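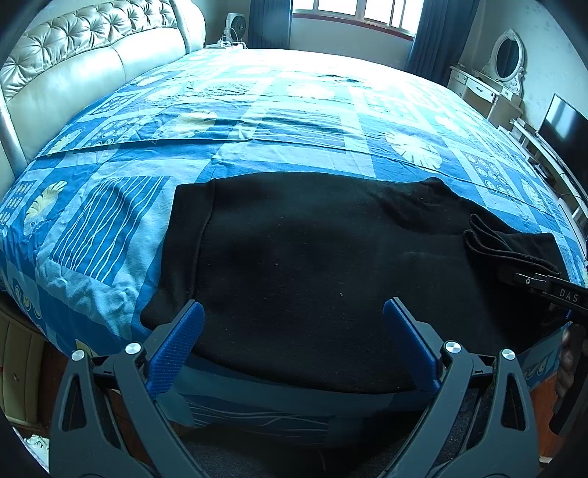

1/ Doblar ropa con pinzas, o cómo ha cambiado mi curro desde diciembre

Abro hilo, que me lo habéis pedido unos cuantos. Trabajo en Zestov, lavandería y arreglo de ropa a domicilio de toda la vida, y ahora una parte de la jornada la pasamos enseñando a doblar a las máquinas de Skutance. Pinza en cada mano y a la cama del cliente (con su permiso firmado, eh).

2/ Lo negro es lo peor. Prenda gorda, suave, negra entera, y encima se le ve cualquier pelusilla. Con los dedos la coges por el dobladillo sin pensar. Con las almohadillas azules tienes que buscar el borde, pellizcar, tirar despacito... y a veces pillas también la sábana y vuelta a empezar 😅

3/ El primer día hice 7 prendas en toda la mañana. ¡Siete! Raquel Loureiro, mi encargada, me miraba con una cara... Ahora hago 23 y me da tiempo a tomarme el café.

4/ ¿Qué ha cambiado? Pues las manos, lo primero. Antes acababa con los dedos secos de tanta tela, ahora lo que me duele es la muñeca. Pedimos una pausa cada 16 prendas y nos la dieron, pero hubo que pedirla dos veces y por escrito.

5/ Lo segundo, que hablamos muchísimo más de cómo doblamos. Shamim Mirani mete las mangas primero y yo las dejo para el final. Llevábamos años trabajando juntas y ni idea. Ahora hay que ponerse de acuerdo, y ha habido discusiones gordas por una capucha, os lo juro.

6/ Y sí, la pregunta de siempre: ¿nos van a quitar el trabajo? No lo sé. En el taller de Bastos ya hay una máquina doblando toallas y la compañera que lo hacía está ahora en recepción de pedidos. Dice que está más descansada, y también que se aburre. Las dos cosas.

7/ Lo que yo pido es que el plus por grabar entre en el sueldo fijo. Vamos por la prenda 1296 entre todas y sigue saliendo como "incentivo variable". El 8 de junio hay reunión en Trestwood y voy a ir con la lista.

8/ Si alguien más trabaja con esto, que me cuente cómo hace los pantalones de chándal, por favor. Se me abren siempre por el mismo lado.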